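Getting ready for a 2 mile race while working full time
Posted 4/6/20 in Running, Plalham community help
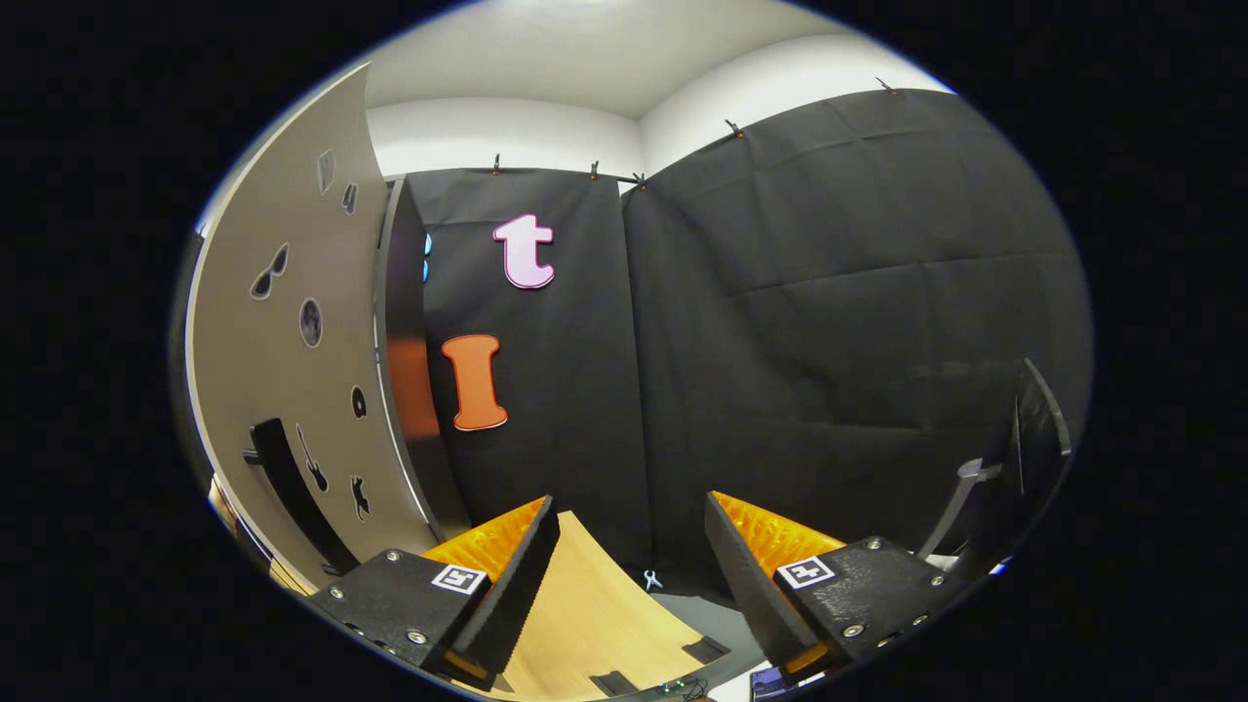 Wooden board and a small blue clip

I work full time and want to run the Clumum 2 miler in August. I can fit in 30 minutes before work and that's it. Is that enough, or do I need longer runs too?
plalham_runner

Bernus
30 minutes is plenty for 2 miles. Run easy most mornings and do one faster day with 1000 meter repeats, walking between them. Take a day off when your legs feel heavy. I trained this way last year and took time off my best.

Pētersons
depends how fast you want to go

Clumum Strider
Agree with Bernus. Put your clothes out the night before.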